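Section 4: Descaling Your Puretti Countertop Kettle

Limescale is what your tap water leaves behind as a thank-you note. If you live somewhere with soft water, you may skip to Section 5 and feel smug.

When to descale

The SCALE light comes on after 600 boils. It counts boils, and has no opinion about your water. In hard water areas, go by the white crust on the heating plate.
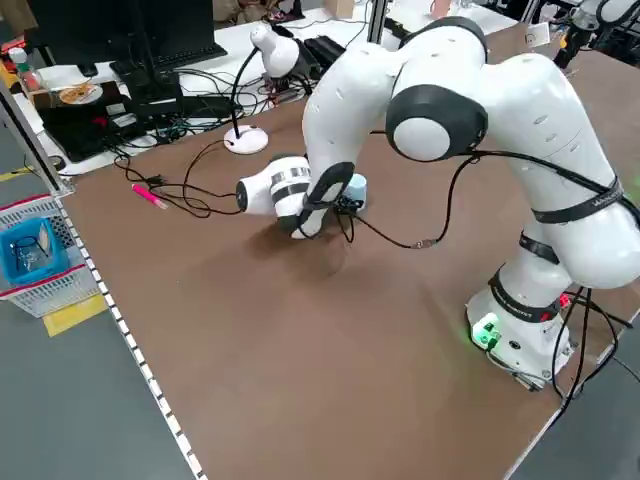
Reading time: 2 minutes

What you need

One packet of Puron descaling powder, or plain white vinegar and an open window. A soft cloth. An evening with no guests expecting tea.

1. Unplug the kettle and let it cool. Lift it off the base.

2. Take out the spout filter by pressing the tab and pulling up. It will resist. Pull straight, or you will be ordering part 241.

3. Fill to the MIN line with cold water and stir in the powder. For vinegar, use one part to two parts water.

CAUTION: Do not use vinegar and powder together. Twice the acid does not mean half the wait.

4. Put the kettle back on its base, plug it in and bring to a boil. Switch off and leave for 29 minutes with the lid shut.
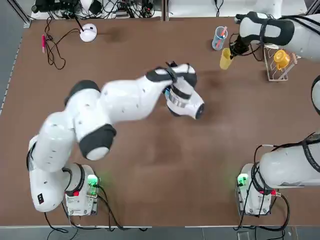 5. Pour the lot down the sink, slowly, with your face somewhere else. Flakes are normal. If they come out the size of cornflakes, descale more often.

6. Wipe the inside with the cloth. Steel wool will scratch the plate and void your warranty in one go.

7. Fill with fresh water, boil, and throw it out. Do this twice, or three times if you used vinegar and don't care for pickled coffee. 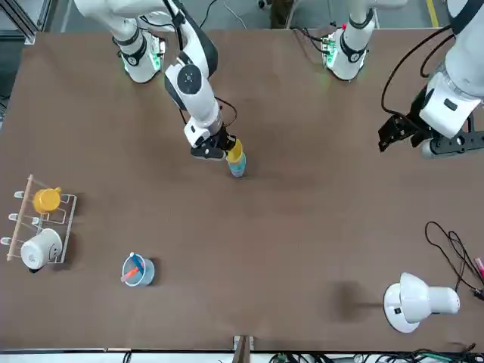
8. Rinse the filter under the tap, then click it back in with the mesh facing the spout.

9. Hold the power switch down until the SCALE light blinks and goes out. If it stays on, unplug the base, wait a minute and try again.

NOTE: Never put the base in water. It has been tried.

Last revised Nov 9, 2025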